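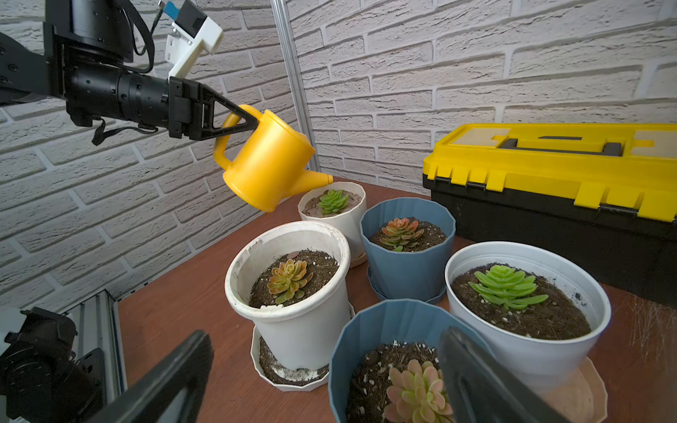
LIRNESS – The robotics club at Kurkitz High has spent the fall term teaching a machine to water succulents, plants best known for not wanting any.

The students began in October with a $400 parts budget and a yellow plastic watering can. The goal is a gentle pour into the right pot, repeated on request. Results have varied. One early run put 300 milliliters on the table and none in the soil.

"It's very confident," said Mỹ Kim, a junior who wrote most of the pouring code. "We're working on that."

Club adviser Hưng Mai said the group picked succulents for their patience. Two did not survive testing and have been replaced.

The club will show the project at the Ikedari Student Automation Fair, where teams get 6 minutes each in front of the judges. Last year's entry, a page turner, tore a library book. The club has since paid for the book.

Practice runs are open to visitors after 3 p.m. in the shop room.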